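Zorkitz Community Kitchens
Interim progress report to the Unditz Fund
Reporting period: April to October

1. Status

The shared-kitchen program is operating at both sites. The Jarman site opened on schedule in April. The Plivinitz site opened in June, six weeks behind plan, after the grease interceptor failed its first inspection and had to be replaced with a larger unit. The delay did not change the total award requested for this period.

2. Use of the kitchens

Registered users at the close of the period number 259, against a target of 240. Booked sessions total 544, of which 15 were canceled with less than one day's notice. Evening slots at Jarman are full through the end of the year. Morning slots at Plivinitz remain under-booked, and the hourly rate before 11 a.m. was reduced in September. The effect on bookings will be covered in the final report.

3. Equipment and smallwares

The walk-in cooler at Jarman holds temperature within the permitted range. The door gasket was replaced under warranty in July. The dish machine at Plivinitz runs on a leased contract, with descaling included. Smallwares were purchased from the original budget line, and cutlery is stored by type.

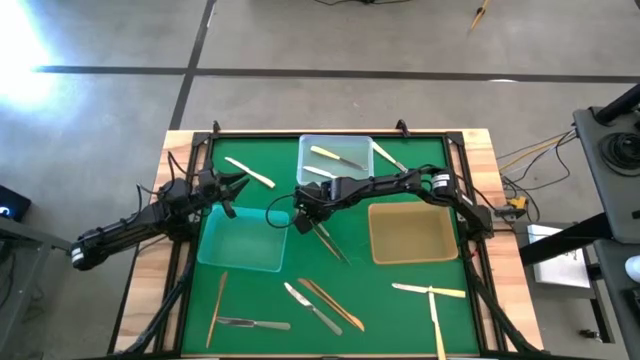 Replacement of lost and damaged smallwares has used nearly 70 percent of the annual allowance. Most of the spending went to sheet pans and lids. A sign-out sheet was introduced at both sites in August, and the monthly replacement cost has fallen since then. No transfer between budget lines is requested.

4. Food safety training

Training is required before a first booking. Sessions cover handwashing, cooling of cooked food, allergen labeling and closing procedures. The written handout was revised after users reported that the section on cooling times was hard to follow. A Spanish version is in review.
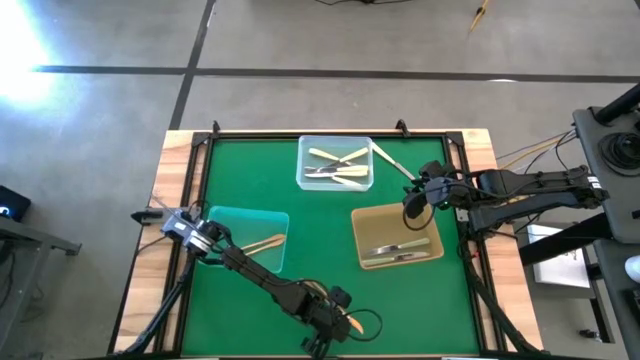
Both sites passed their routine health inspections. One minor item was recorded at Plivinitz, concerning the height of shelving in dry storage, and was corrected the same week.

5. Variances and next steps

Utilities are over budget at Jarman owing to a rate increase in May. The overrun is offset by lower insurance costs. Work planned for the next period:

Submeter the gas line at Jarman.
Complete the Spanish handout.
Review the morning rate at Plivinitz.
Obtain two quotes for additional dry storage.

The final financial statement will follow the close of the grant year.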